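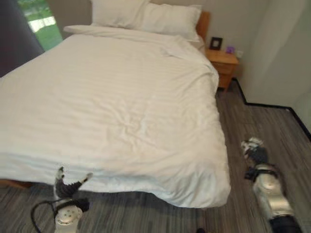 Kolbrún says the vat was never sick, only hungry, and that if I'd fed it on Friday I wouldn't have had a dull blue to complain about. Fair enough! She also wants it noted that she said the same thing in October.

Tue 28 February, dye room

Lillik (the big indigo vat) is back. Fed it 60 g of fructose first thing, brought it up to 104 F, gave it one slow stir around the edge and left it alone with the lid on. By lunch it had a proper coppery skin and the liquid under it had gone from murky green to that clear yellow-amber I'd nearly given up on. Smell is good too, sweetish and a bit like wet hay. I dipped a scrap of linen just to see and it came out lime green and turned in the air while I stood there grinning at it. I will never get tired of that part.

Dips so far, all on the scoured linen, not the cotton:

one dip: pale, a little patchy where I'd held it
three dips: good even sky blue
five dips: denim, very slight red cast at the folds
8 dips: deep, nearly navy, still wet so don't trust it yet

I rinsed the first two and left the others to oxidize overnight before they touch water. Malte's method is to rinse between every dip. Mine crocks less, I think, but we've never done it side by side with the same cloth and we should. Cut two matching strips from the end of the roll and put them in his drawer.

Grolus (the small vat, henna instead of fructose) is sulking. No skin at all. pH strip came out closer to 9 than I'd like, so I added a spoon of lime and closed it up. No point poking it again before morning. If it still looks gray then, I'll warm it gently and only then think about more henna. Last time I threw everything at it at once and learned nothing.
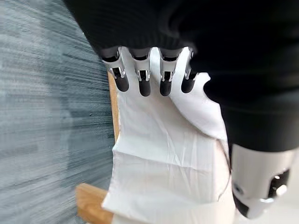

Robotic fingers and black fabric.

Weld, recipe Grello: strained the bath from yesterday and it is a fantastic yellow, loud even. The plan is to overdye the sky blue pieces and see if we can get the leaf green from Kolbrún's old sample card, the one with the coffee ring on it. Mordant is done (alum, then the wheat bran afterbath). Keep this bath below a simmer, please. The one that boiled went brown at the edges and smelled like cabbage for two days.

The madder order from Öztürkmen is in, 3,000 g, ground much finer than the last lot. It will need the tight mesh bag or we'll be picking bits out of everything. I put a pinch in warm tap water and it bled orange right away, with the red coming up behind it much more slowly. Very promising! Our water is hard enough that I wouldn't add chalk until we've seen a plain test.

Tomorrow: check Grolus, rinse the dark pieces, label the jars properly. Malte Lammers has the good thermometer and I want it back.

Wool stays out of Lillik until the pH drops.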